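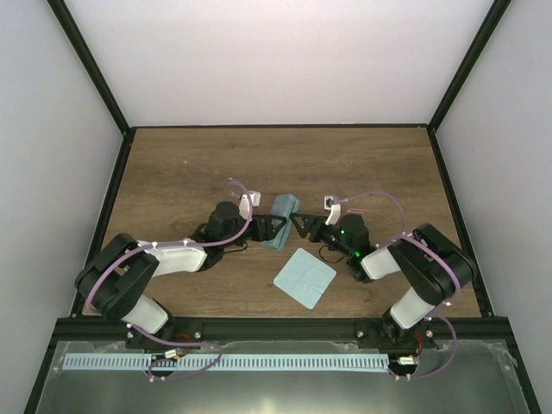
Small Things on a Wooden Table

The Plarkcombe tidying pages have been telling us since July that a table should never have more than 4 things on it. The idea comes from a booklet called The Rosales Table, which costs 13 pounds and runs to 34 pages, several of them blank for your own reflections. I have read it twice. I wrote nothing on the blank pages.

The claim is that small objects on a plain wooden surface "settle the eye", provided you choose them by colour and leave space around each. I have my doubts. A block and a cloth are a block and a cloth wherever you put them, and my eye was fairly settled to begin with. Still, readers asked for a gallery, so a gallery you shall have. It is a short one, which the booklet would approve of.

Teal and pale blue. The block is a muted teal, lighter on top and darker down its right edge, and it sits at a slant. The square cloth is lying flat with a corner pointing towards you, so it makes a diamond. The booklet says soft things should be "without memory", by which it means ironed. There are faint creases in this one and I can't say they trouble me.

I do give the booklet some credit for its chapter on cloths with rounded corners. It says they look less fussy on a brown table than cloths with sharp ones, and having tried both at home I agree, though I would not have paid to be told. Whether turning the cloth to a diamond makes it "welcoming" is another matter. In my kitchen it makes it stick out over the edge, where it gets caught on sleeves.
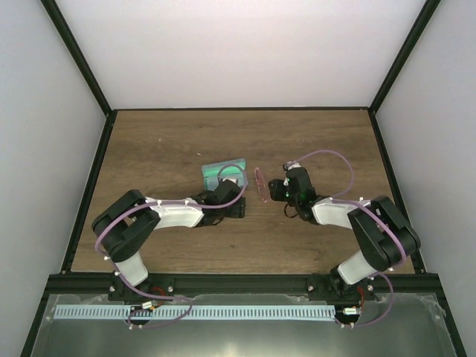
Rutilio Cortés
Household pages editor, Plarkcombe

Green and pink. Now for the see-through things. The green block is transparent, with paler edges, and the thin pink oval is up on its edge on the wood. Put side by side they are a good deal more cheerful than teal and pale blue, and I'd take this pair over the other.

The booklet is very keen on see-through objects. They are said to "take up no room", a statement I tested with a ruler. A transparent block takes up exactly as much room as any other block of the same size, and you are more likely to put your cup down on it. What they do have is a nice way with what is behind them: look through the green and everything turns darker and softer. I'd call that a good enough reason to own one without bringing in the theory.

As for standing a thin disc on its edge, it looks smart and I can't recommend it. Mine at home lasted until the first door was shut. The booklet advises "a calm household". I have lived in Zelness for most of my life and have yet to visit one.

A few notes for anyone who wants to try this

Plain wood does most of the work. I laid the same odds and ends on a patterned oilcloth and they vanished. If your table is brown with a bit of grain, you are most of the way there and can keep your 13 pounds.

Soft next to hard is worth doing. A flat cloth near a block gives you something low and something tall, and it's easier on the eye than two blocks.

Don't dust see-through things with a dry paper towel. It leaves fine scratches, and on clear plastic they show from across the room. A damp cloth will do.

The colour wheel on the back cover can be ignored. By its reckoning green and pink should never meet, which anyone who has grown a rose could have put right before it went to print.

The limit of 4 is a number somebody liked. I asked the Jovthorpe reading group, who took up the method together, how many of them still kept to it. Two did, and one of those had moved everything else to a chair.

Have your own table to show? Send it to the household pages with a line or two saying what is on it. Please don't clear up first. We had a great many pictures last time of one pebble on a sideboard, and I don't believe any of you live like that.

Page last updated January 2020. Gallery 2046 in the household series. The booklet was bought by the author and is available to borrow from the Plarkcombe office.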